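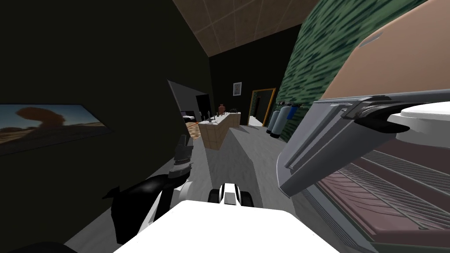 Wall-mounted television showing a desert. Free for editorial use.

LIGHTFOOT TO RELEASE THE LONG VERSION OF "ZONDORITZ", AND HAS ITS DOUBTS ABOUT THE SCORE

Kokside, February – Film distributor Lightfoot will bring the family comedy "Zondoritz" to 12 cinemas this spring in its original length of 126 minutes. The shorter version, prepared after a round of test screenings, will not be shown by us. We have watched both and we have read the report that led to the cuts. The report did not persuade us.

"Zondoritz" follows a retired bus driver who agrees to give a speech at his daughter's second wedding, then finds that her first husband has been asked to do the same. The two men share a hotel room in a ski resort out of season. They dislike each other's snoring, borrow each other's notes and miss the rehearsal dinner. It is a broad comedy with some very silly stretches, and a quieter last half hour that a number of people who tested it found slow.

The testing was carried out by Bruka, which sells audience scores to producers and distributors. A total of 2246 people saw the film at its screenings. They gave marks during the film with a handheld dial and filled in a form on the way out. Bruka turned the results into a single mark out of 100 and a list of recommended trims. Most of those trims fall in the last half hour.

Lightfoot has no quarrel with showing a film to people before it opens. Comedies have always been tried out, and a joke that gets no laugh in a full room probably isn't working. Our difficulty is with what was made of the answers. The recommended version removes the hotel breakfast, in which hardly anything is said, on the grounds that dial marks fell during it. They did fall. They also fell during the opening titles, and no one has suggested that the film should start without its name.

We asked Bruka how a viewer is meant to mark a sad scene in a comedy. The guidance sheet says that the dial should be turned up "when you are enjoying yourself" and down "when you are not". A person watching a father make a fool of himself in front of his daughter may reasonably turn it down and still be glad the scene is there. The sheet has nothing to say about that. We also asked whether the people at the screenings knew what kind of film they had come to see. The invitation described it as "a wild wedding weekend". There is no wild weekend in it, unless one counts the business with the snow plough.

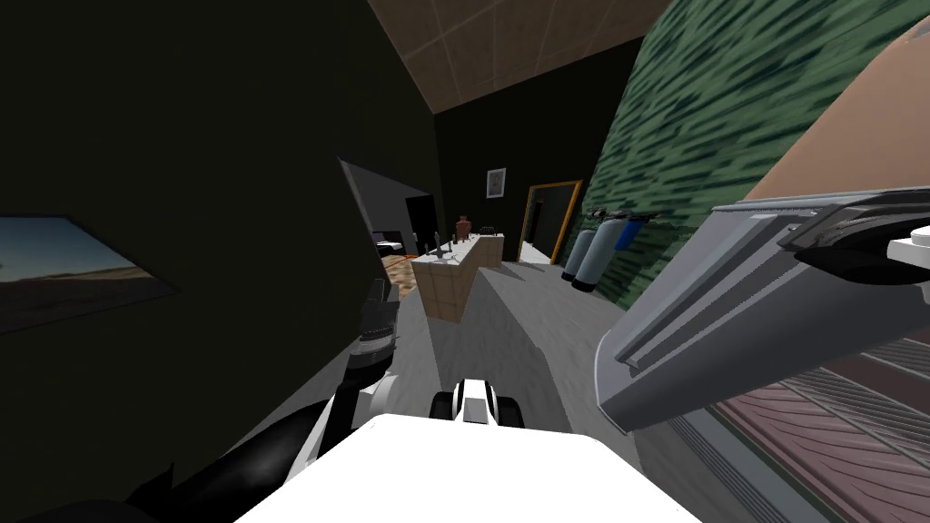 The exit forms are more useful than the dial, in our view, and they have been given less attention. More than half of those who called the ending slow also ticked the box saying they would recommend the film to a friend. The summary page mentions the first of these findings and leaves out the second. We found it in a table near the back.

None of this proves that the long version is the better one. Lightfoot is a small company with a taste for long films, and that taste has cost us money before. There are passages in "Zondoritz" that we would happily see shorter, among them a karaoke number which goes on well past its best joke. The cut version leaves the karaoke in, because the dials liked it.

WHAT WILL BE SHOWN

All participating cinemas will play the same 126-minute version, without an interval. Cinemas have been asked to describe the film in their listings as a comedy about a father and a former son-in-law, and to avoid the words "hilarious", "heart-warming" and "feel-good". Some have told us they will use them anyway. The poster carries no star ratings and no audience score. The trailer has been recut and no longer gives away who makes the speech.

The first public showing will be in Kokside at 7.30 pm, with the other sites following over the same month. There will be no introduction and no questions afterwards. People who want to tell us what they thought can write to us in as many words as they like. We are not collecting marks.

Lightfoot has been asked whether the release is a publicity stunt built on a quarrel over editing. Readers may judge that for themselves, and a press release is hardly the place to look for a fair answer. We can say that the booking was agreed before we had seen the report, and that the short version was offered to us on cheaper terms.

Bruka has seen the comments above. It says its method is used across the trade and that its recommendations are only ever advice. We accept the second point. On the first, wide use tells us how well a method has been sold, and we would like to see how often its favourites went on to please a paying audience. We have asked for those figures and have not received them.

NOTES FOR EDITORS

"Zondoritz" is a comedy, 126 minutes, in colour, with some strong language and one scene of mild peril involving a ski lift.

Press screenings will be of the long version only. Requests for the short version should go to the producers.

Stills, poster and trailer are available from the Lightfoot press office in Kokside.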